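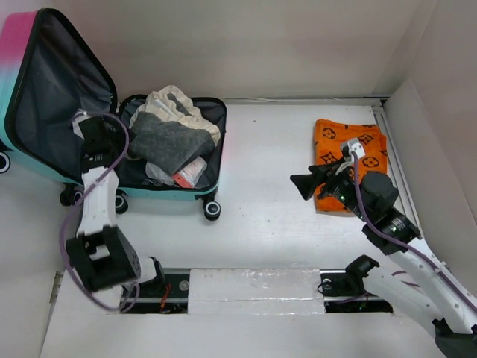

Suitcase cell, both arms, folded towel on the right.

Right arm stops short of the towel in Murura planner

I'm packing a suitcase with two arms on Murura. The left arm plans fine. The right one returns "no valid path" on 54 of my saved goals, all near the towel by the wall. Reach is OK if I jog it by hand. What should I check?

Answer 1 (accepted)
Look at the padding on your wall object. Julcombe scenes load with 5 cm by default, so a goal close to the wall counts as a collision. Set it to 2 for the right wall only and replan. Leave the suitcase lid padding alone.

Answer 2
Had this with Tarigan too. Reinstalled and it went away.

Comment from the asker
Padding was it. Reran the goals Saturday and all of them plan now.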